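From: Gisela Figueroa
To: Flultville Basketball families list
Date: Thursday, October 31, 2024
Subject: Re: [families] Red kit, washing and folding before hand-in

Hello everybody,

Thank you for the reminder. I answer under the parts I know something about.

> Please return all red kit clean and folded. We have had 29
> sets come back so far and many were rolled in a ball, some
> still inside out. If anyone has a good method for folding
> the slippery ones, please share it with the list.
> Cabral

I do not iron these clothes at all. I put everything on the grey padded surface, which has a soft cover and holds the fabric a little, so it does not slide away like on the kitchen table.
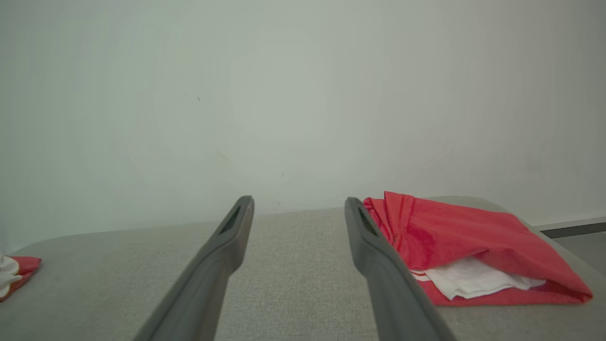 For the washing, I use cold water, 800 spins on our machine and no softener. I tried Golura softener in March and the white trim took a dull colour, so I stopped. Please also turn the printed side in before it goes in the drum – the letters last much longer.

My way of folding is like this:

1. Take the piece by the elastic waistband or the neck and shake it two times.

2. Put it down with the print facing up and open the creases with your flat hand. With shorts, pull the waistband straight first. It is always gathered, and if you begin with the legs the fold will be crooked.
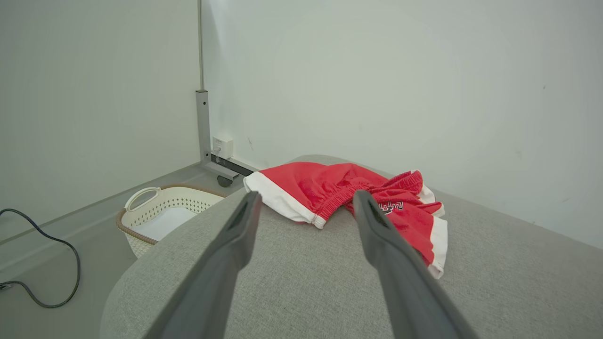 3. Lay one leg over the other so that the white hems meet, then fold in half towards the waist.

4. For tops, bring both sides to the middle and fold up from the bottom. The big letters should not get a sharp fold across them if you can avoid it.

One more thing about the bags. The Plitent bags from last year are too small for a full set, and the clothes come out with more creases than before.
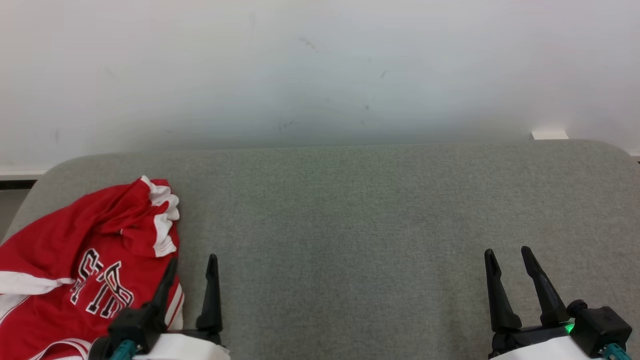
I would prefer a flat box with the player's number on the lid. I have several at home and can bring them to the hall in Flultville if Cabral agrees. Does somebody know if the socks must be returned too? I did not find it in the message.

Kind regards,
Gisela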